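Home Stories Poems Archive About Contact

Filed under: Short fiction, Working life

The Grey Bins

Jamila Roy had been at Nistus for two weeks when they put her on returns. The work was simple enough. Things that people had sent back came down to the end of the building in tall grey bins, all jumbled together, and somebody had to decide what they were and where they went next.

Her supervisor was a man called Pichon who had been there longer than the lights. He showed her the form on the first morning. There was a box for the item, a box for the condition and a box for the bay.

"If you don't know what it is, write what it looks like," he said. "Upstairs will match it."

"And if they can't?"

"Then it comes back down."

She started at six and had her break at half past nine. The bins were scratched all over from years of being filled and emptied. She got to know some of them. One had a crack in the rim that caught her sleeve, and another had the word Nukel written on the bottom in marker pen, which she only saw when it was turned over for washing. She asked Pichon who Nukel was. He said it was a firm that used to own the bins, before Catevon bought them, and before Nistus bought Catevon.

At home her mother asked what she did all day.

"I look at things," Jamila said.

"What things?"

She tried to think. A colander with no handle. A child's slipper. A box of candles that had melted into a single candle. Somebody had sent back a bath mat with a letter pinned to it, four pages long, and the letter wasn't about the bath mat. She had read the first page and then folded it up and put it in the envelope for correspondence. She didn't tell her mother about that one.

"All sorts," she said, and went to see to the potatoes.

In February the heating failed at her end of the building and they were allowed to wear coats. Pichon brought in a flask and gave her the lid to drink from. He had worked in a shoe shop as a young man, he told her, and had liked it, and had meant to go back. His wife had kept his measuring gauge, the metal one with the slide. It was in the drawer with the takeaway menus.

"Do you still know how to use it?" Jamila said.

"You stand on it," said Pichon.

The next day she had a bin with hardly anything in it that she could name. She wrote "plastic, clear" and then "purple, curved, with pale middle" and looked at what she had written. It sounded like something to eat. She turned the form over to see if there was any guidance on the back, but there was only the printer's address and a telephone number with too few digits.

She took it to Pichon. He read it with his glasses pushed up on his forehead.

"That's fine," he said.

"It doesn't say what it is."

"No. But I could find it from that." He handed the form back. "That's all it's for. Somebody else has to be able to find it."

She went back and filled in the bay, which was 5, and carried on. At dinner time she sat on the loading step with her coat done up and ate her sandwiches. A lorry was backing in very slowly with a man walking behind it, holding up one hand. She thought about the letter with the bath mat. It had begun with "I know you are not the right person to write to" – and she had liked that, and had wished that she were the right person, or knew where the right person sat.

When she got in that evening her mother had been clearing out the cupboard under the stairs, and there were two heaps on the carpet. Her mother was holding up a bracket.

"What's this off?" she said.

Jamila took her coat off and had a look at it. It was grey, with a hole at each end and a bend in the middle. She said so.

"I can see that," said her mother, and put it back in the cupboard.

5 comments 2 shares

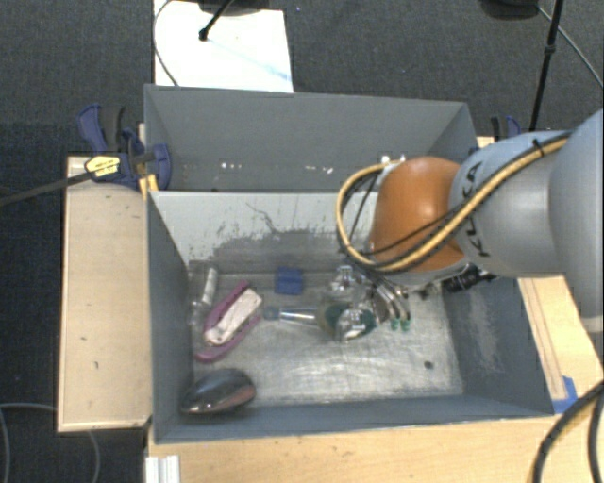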